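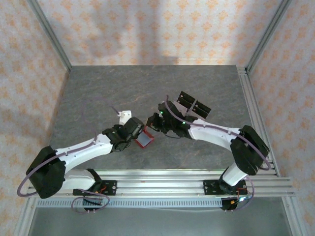 Two arms on one rail: five weeks with the Drirnano Pair

Workshop Newsletter, August 2022

Print this page | E-mail this page

We use cookies to remember your reading preferences. By continuing to read you accept this. Cookie settings

Many members have written to us since June with the same question: is it possible to buy a two-arm kit for a small workshop without spending the price of a car? The Drirnano Pair, sold by Alleck from their shop in Clovimton, is one answer. We paid for our kit ourselves and we are keeping it, so please read the following with this in mind.

The Pair costs £3,000. For this you receive two small arms in white and black, each with its own mounting plate, two grippers, the cables, a power supply for each arm and one year of the Bae control software. The frame, the table and the walls are not included. Alleck can deliver a ready frame for a further £529, and I would advise it to anybody who does not own a good saw for aluminium.

What it is for

Alleck present the Pair as a kit for handover work. One arm holds a small object, the other comes to meet it, and the object passes between them. This sounds like a simple thing and for a person it is. For two arms it asks that both of them agree very exactly where the middle of the table is. If one plate is mounted a little crooked on the rail, the grippers will meet in the wrong place and you will hear it.

For this reason I like very much that both arms stand on the same rail. An older kit which we tested had a separate foot for each arm, and after each session of work we had to measure again. With the common rail we measured once, tightened the bolts and marked the place of each plate with a pencil. In five weeks the marks and the plates have stayed together.

Putting it together

The booklet promises 45 minutes. I needed a whole afternoon, but I must admit that I first mounted the left arm on the right side. The plates look the same and the sticker is on the lower face, where one cannot read it any more after the bolts are in. Look at the sticker first.

The rest went well. The bolts are of ordinary size, the right key is in the box, and there is a spare of every small screw. The shoulder part is heavy in comparison with the rest of the arm, and I recommend that a second person holds it during the mounting.

Take time for the cables. Ours are purple and easy to see, which I find practical, but they are generous in length and they make large loops at the shoulder. Alleck say that the arm needs this freedom when it turns fully to the outside. It is true that it needs some of it. A loop which hangs too low can still catch on something, for example on a sleeve, and then the arm stops with an error. The kit contains no clips. I have bought a bag of soft cable ties and I use them only on the upper link, where the cable does not have to move so much.

The software

Bae is installed on a normal computer and speaks with both arms over one connection. There are two ways to teach a movement. You can lead the arm by hand, with the motors soft, and Bae writes down the positions. Or you can place points on the screen. I began with the hand method and stayed with it. For a handover I lead the first arm to the middle, save, lead the second arm until its gripper is opposite, save again, and then set the closing and the opening in the list below.

The important setting is called "wait for partner". Without it the first gripper opens after a fixed time, whether the second one is holding the object or not. With it, the first gripper stays closed until the second one feels resistance. I do not understand why this setting is switched off when you install the program. Please switch it on before anything else, at least if your object can break.

The help texts are short and correct. The translation of the menus is less good in places. "Forget arm" means only that the connection is closed, and I was afraid to press it for two weeks.

How it works in practice

We made a series of 100 handovers with small light objects, with flat sides and a hard edge. 92 of them were completed without help. Of the others, most failed in the same manner: the object was already tilted in the first gripper, and the second gripper came to a place where there was a corner and not a side. When the object is straight at the start, I have very little to complain about.

Thin objects are more difficult. The jaws close well, but the second gripper has not much to take hold of, and there is only a narrow space between the two wrists in this position. One should teach the movement slowly here. Soft things such as cloth or foam we have tried only for a short time, and I will not give an opinion on them yet.

The speed is moderate. In Bae you can go up to full speed, and then the frame begins to shake a little, also the one from Alleck. We work at half. The arms are not loud, one can speak next to them in a normal voice.

What I did not like

The missing cable clips I have mentioned. The power supplies have short leads, so that both of them must be placed near the frame. And the price of Bae after the first year is not written on the order page. I asked by e-mail and received a polite answer that it will be announced in time. For a club with a fixed budget this is not a sufficient answer, and I hope they will correct it.

A further point, smaller: the table surface must be chosen by yourself, and the booklet says only "flat and stable". A very smooth one lets the objects slide when the gripper touches them from the side. Try it with your own object before you glue anything down.

For whom it is suitable

If you want only to pick things up and put them down in another place, one arm is enough and Alleck sell it separately. The second arm brings also double work with the cables and with the teaching. But if you have a task where an object must be turned and taken again from the other side, I do not know another kit at this price which arrives so complete.

Delivery to us took nine days. Alleck ask that you keep the boxes during the guarantee, and they are large - think of this if your storage is small. Members who live not too far from Clovimton can collect the kit at the shop and save the delivery cost.

In the next issue I will write about different finger tips for the grippers. If you have made your own, please send me the measurements.

Print this page | E-mail this page

Do you want to receive this newsletter every month? Enter your e-mail address in the box. You can unsubscribe at any time.

Comments (4)

railandbolt
Thank you for the tip with the sticker. I did exactly the same, only with the right arm on the left side, so I suppose both of them were wrong. Took me longer than your afternoon!

kitchen_table_lab
Does "wait for partner" work with very light things? Mine passes a wooden block fine but with a folded card the first gripper never lets go.

The editor
To kitchen_table_lab: there is a value for the resistance under Gripper, Advanced. I have put it to the lowest step but one. On the lowest step it opened too early with us.

mosswood
We bought ours without the frame and made one from what we had in the shed. It is fine up to half speed, as you say, but I would pay for theirs if I did it again. Also interested in the finger tips, will send you my drawing.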